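We use cookies to remember your basket and to see which pages people like. By staying on this site you agree to our cookie policy. OK

The Kaltham Table

If you've been looking for a table that can take breakfast, homework and a sewing project all in the same day, the Kaltham may well be the one you end up keeping. It has a light top in a pale beige grain, with fine wavy lines running along it in tan and light brown, and it goes happily with nearly any chair you already own - mismatched ones included!

The top measures 182 cm from end to end, so a family can spread out without bumping elbows. Ching-wen Kwok drew the first version for her own kitchen, and we liked it so much that we asked her to let Prostton make it (she took some persuading). The legs bolt on with the key in the box, and 2 people can have it standing before the coffee gets cold.

Wipe it down with a soft damp cloth and dry it after. Please skip scouring pads - small marks do come with everyday use, and scrubbing only makes them wider.

Delivery is free within 200 miles of our Siu workshop.

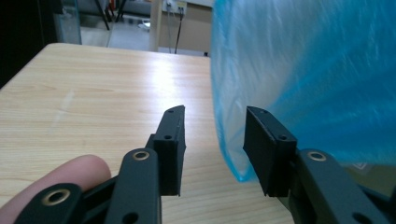

Kaltham tabletop, pale beige grain, under overhead light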